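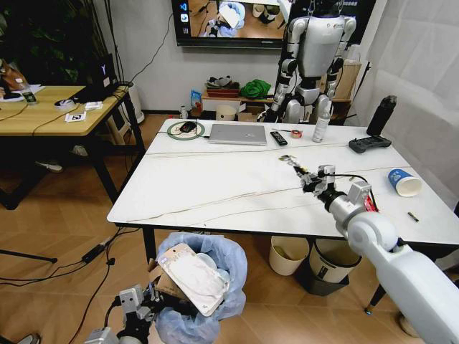

Edin Dimitrov wrote to us that a machine which can only clear a table when the table is nearly clear already has not learned a chore, it has learned a trick, and he asked what in this collection would persuade him otherwise. It was a fair letter, and a friendly one, and most of this README grew out of the reply.

Maltetti Tabletop Tidying, data card
Maintained by Marin Zupan for the Cabral project, Brarstead
Last edited 2/3/24

What you are downloading

Maltetti is a collection of recordings of one very ordinary job: getting the trash off a table and into a bin, and leaving alone everything that somebody would like to find there tomorrow. There are 3061 recordings in the full release. Of these, 2083 carry written notes on each attempted pickup, and the rest come with a task label only. We would love to have notes on all of them, and we are getting there, slowly, usually in the evenings.

We picked this chore because everybody has done it and hardly anybody thinks about it. You wipe your arm across the kitchen table after supper and your hand sorts the napkins from the car keys without asking you. A robot has to be told, or shown, and the showing takes a great deal of patience – more than any of us expected when we started in November.

What counts as trash

Empty wrappers, used paper cups and crumpled scraps go in the bin. Laptops, remotes, game controllers, pens, tape measures and reusable bottles stay where they are. That sounds simple enough, and then you meet a paper cup that somebody is still drinking from. We label by what the instruction said at the start of the recording. If the instruction said "clear the cups," then the cups go, full or not, and we keep a towel handy. 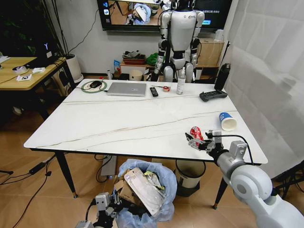
Tidying task: gripper closed on a snack wrapper, paper cup on its side just behind.

Can it do the chore yet?

Some of it, on a good day, with a person nearby. Please don't read this collection as proof that a robot will clean up your living room. Picking up a wrapper is a real piece of the job, and we are fond of it, but the whole job also includes noticing that the bin is full, tying the bag, finding a new one, and going back for the crumbs. None of those later steps are labeled here. A recording ends when the arm comes to rest or when the operator calls a stop.

Soft packaging is the part we would most like help with. A wrapper changes shape as soon as the fingers press on it, and a grip that worked a moment ago may be holding mostly air. Each pickup is allowed up to 8 attempts before we mark it as failed. Failed ones stay in the release, and we hope you will use them.

Files and splits

There are 3 folders: train, check and holdout. Each recording has its own subfolder with the video, the arm and hand positions, and a small text file holding the instruction. The holdout folder uses wordings that don't appear in train, so please keep it out of your training runs, even when you are in a hurry and it is sitting right there.

The loader is called protmont, after the older Protmont scripts it was built from. Run it with the folder path and it will print a list of anything missing.

Known problems

Bin fullness is not recorded as a field. Bins may be partly or completely full when a recording starts, and we have not sorted by this.

In the written notes, "cup" and "bottle" were sometimes swapped by tired annotators. Corrections are welcome, and Marin reads every one of them – eventually.

To report a problem, send the recording name and a sentence or two on what looks wrong.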